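Nicholas Street Record: Progress Report to the Drerkholm Fund
Prepared by Lleucu Skyrme, project lead
Period covered: April to September

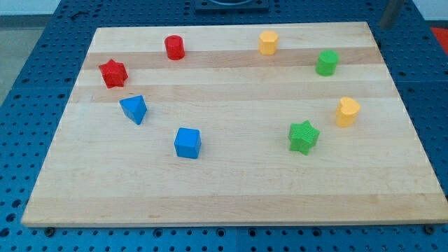

Colored blocks on a maple-toned board, set on a blue work table.

1. Where the project stands

The grant pays for a photographic and written record of Nicholas Street and the blocks behind it, as far as the old Sirkik bottling works. The plan was to photograph every building front from the sidewalk, match as many as possible with older pictures, and collect memories from people who lived or worked there. At the end of September the photography is finished on the north side and about half done on the south side. The matching work is behind schedule. The interviews are ahead.

2. Photography

We now have more than 1,000 usable photographs. Each building was taken straight on, then from both corners, then in detail where there was something worth keeping: painted lettering, cornices, tile entries, coal doors, boot scrapers. The camera height and the distance from the curb are written down for each one so that somebody can repeat the same view later.

The south side has been slow for a plain reason. It faces north and gets no direct sun for most of the day. We tried it at noon in April and the upper floors came out flat, with the brickwork hard to read. From June on we went out at 6 in the morning, when the light comes down the street from the east, and the results were much better. That gave us a short working window and we lost a good part of July to rain. The remaining fronts will be done next spring once the mornings are long enough again.

The scaffolding on the former Jikusico shoe store went up in May and is still there. We photographed the ground floor before the boards were fixed and will go back for the rest.

3. Matching with older pictures

The county library let us scan 40 prints from its street file. Most had no date on the back. We have placed 29 of them with confidence, mainly from rooflines and window spacing, which change less than storefronts do. The other 11 are still open. Several of these show a row of one-story shops with striped awnings that does not fit any lot on the current map. Two people we interviewed think it stood where the bank parking lot is now, but they disagree about which end.

This part of the work takes longer than I allowed for in the application. I had planned on an hour per print. It has been closer to three, because a good match means going back to the deeds and the old city directories. I would rather leave a print marked "not placed" than guess, and the catalog has a field for that.

4. Interviews

The application promised 12 interviews by the end of the year. We have completed 17. All are recorded, and 9 have been typed up and sent back to the speakers for corrections. The corrections have been useful in their own right. One woman returned her pages with a hand-drawn plan of the hardware store where she worked after school, down to the nail bins, and has given permission for it to go in the record.

Walking interviews have worked better than sitting ones. People remember more when they are standing in front of a door. The trade-off is traffic noise - four of the recordings are hard to follow in places, and we now use a clip-on microphone.

5. Spending

Spending is within budget overall. Scanning cost less than planned, as the library waived its fee. Typing up the interviews cost more, given the higher number of them. I ask the Fund's approval to move the unspent scanning money to the typing line. No other changes are requested.

6. Problems and changes

Three owners asked that their buildings not appear online. Their pictures will be kept in the library copy only. One owner has since changed his mind and signed the release.

The first version of our file naming used street numbers alone. Nicholas Street was renumbered at least once, so the same number can mean two different buildings. Every file now carries the lot number as well. Renaming took most of two weeks in August.

7. Next period, October to March

- Finish typing up the remaining 8 interviews and return them to the speakers.
- Work through the 11 prints not yet placed, starting with the awning row.
- Photograph the alleys while the leaves are down. There are 5 of them, and the rear walls hold most of the painted signs that are left.
- Hand over a first copy of the catalog to the library for testing.
- Return to the Jikusico building when the scaffolding is removed.

The list of finished addresses and the spending sheet are attached separately. The next report will cover the period through March.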